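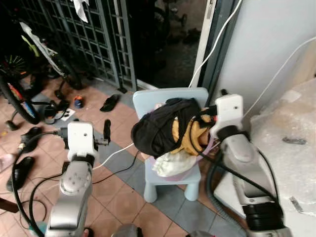 Clothes on a light blue child's chair, tiled floor.

Tully 832 Retractable Clothesline
Manufacturer: Flernden
Item number: 832
Line length: 24 ft per line
Number of lines: 2
Use: covered outdoor areas, laundry rooms, garages

The Tully 832 is a wall-mounted clothesline with two parallel lines on one spring-loaded reel. The lines pull out together on a single crossbar and hook onto a receiver plate fixed to the opposite wall or post. When released, they wind back into the housing. The housing is powder-coated steel in gray or white. The line is a polyester core with a smooth PVC jacket and can be wiped clean with a damp cloth.

The unit ships with the reel housing, the receiver plate, wall anchors for brick and block, wood screws, and a paper drilling template. A drill and a level are needed and are not included. Anchors for hollow walls are sold separately under the Ekwood name. Do not mount the housing to drywall alone.

Mounting

Fix the housing at the height of the user's shoulder or slightly above. Set the receiver plate level with the center of the reel. The distance between the two must not exceed 24 ft. Shorter spans are allowed at any length, and sag is lower on a short span. Turn the tension knob clockwise until it stops, then hang the heaviest items closest to the two ends.

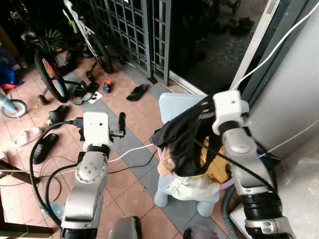 Can the lines be left out all year?
They can be left out under a roof. On an open wall, wind them back in when not in use, as long exposure to sun hardens the jacket and shortens its life.

Replacement line is sold on a 300 ft spool for property managers and as a precut pair for home use. Both are the same material. Changing the line requires removing the front cover, which is held by four screws, and locking the spring with the pin stored inside the cover. The spring is under load even when the lines are fully wound in. Do not remove the reel from its shaft.

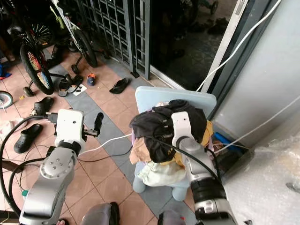 After a line change, pull both lines out to full length and let them wind back slowly by hand before hanging any load. If one line winds in ahead of the other, repeat with light tension on the slack side. Oil is not required on the reel or the shaft and will mark the line.

The earlier Kerkska housing used a different bolt pattern. Buyers replacing a Kerkska unit will need to drill new holes or order the adapter plate.

Warranty: two years on the spring and housing. Line is a wear part and is not covered.

Product sheet revised 14 May 2018
Parts and technical questions: Neusa Rangel, Flernden Parts Desk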